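FOR IMMEDIATE RELEASE
22 August 2023

Trultwood publishes its small-arm comparison, with all the grasp logs, free to download

Hi, it's me again, the person who writes these for Trultwood. Regular readers of our releases will know I also run most of the bench tests, so please forgive me if this one gets a bit excited. We have finally finished comparing grippers and controllers for low-cost tabletop arms, and as of today the whole thing is up on our site for anybody who wants it (no sign-up form, I promise!).

The short version: we ran 900 grasp attempts through July on small hobby-class arms, using two controllers and a handful of finger designs. The controllers were the Camberg board, which a lot of school and home builders already own, and the newer Pranow, which costs more and has a much friendlier setup screen. The finger sets came from our own printer, plus a soft silicone pair made for us by Dal Bello.

People write to us all the time asking which gripper to buy, and I never had a good answer. Most of the published numbers I could find were for industrial arms costing more than a car, picking up blocks that no one has at home. We wanted household stuff. So the test list has 14 objects on it, things like a tape roll, a supplement bottle, a bar of soap, a dish sponge and a deck of cards, and every one of them can be bought at a regular grocery or drugstore. The list is in the download, with sizes and weights, so you can put together the same set and check our work.

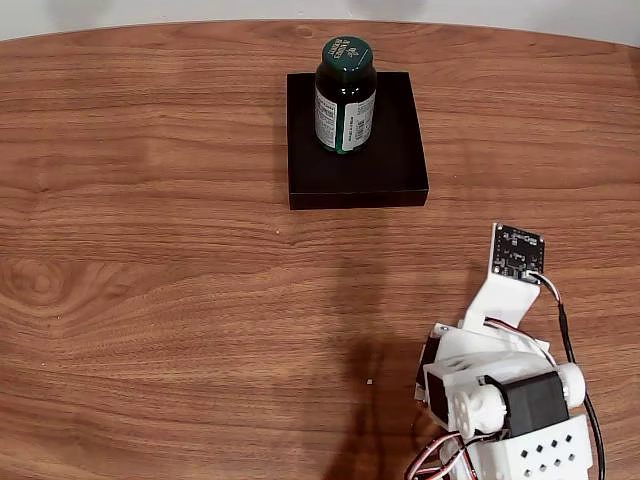

We also wanted the objects at different heights. A lot of arms do fine at table level and then get clumsy the moment you raise the target a little, and the way the wrist comes in matters far more than I expected when we started. Half of the attempts were done flat on the table and half with the object raised on a low platform. If you only read one chart in the report, make it the one that splits those two groups.

On to results. The Dal Bello silicone fingers did best overall, and they were wonderful on anything round and slick. They were also the slowest to close, and they picked up lint like crazy, so we wiped them down between sets. Our stiff printed fingers won on the cards and on other thin, flat things. I had money on the stiff ones to win outright (a sandwich, anyway) and I lost it.

Between the controllers, the gap was smaller than the price difference would make you think. The Pranow held its position more steadily when an arm was stretched way out, and its recovery after a missed grasp was smoother. The Camberg was jumpier near the end of its reach, but once we turned the speed down it kept up nicely on most of the list. If you already have one, I would keep it and spend the money on fingers.

Two warnings before you quote us. We tested one unit of each controller, so we can't tell you how much they vary from box to box. And we did not test anything heavy. Please don't write that these arms can lift a full jug of milk.

The download has 2,825 files in it, mostly grasp logs and servo readings, plus the print files for our fingers and the score sheet we used. It's a big folder, so there is a smaller version with only the report and the charts. Teachers and club leaders can copy and reuse any of it in class without asking.

Next up is camera placement, wrist mount against overhead mount, using the same objects. If you make a gripper or a small camera module and want it included, write to the Trultwood press desk through the contact page on our site. Review samples go back to the maker when testing ends, and makers see the results on the same day as everybody else.

About Trultwood
We are a small independent test bench for low-cost robot parts. We bought both controllers at retail. Dal Bello supplied its fingers free of charge and had no say in the report.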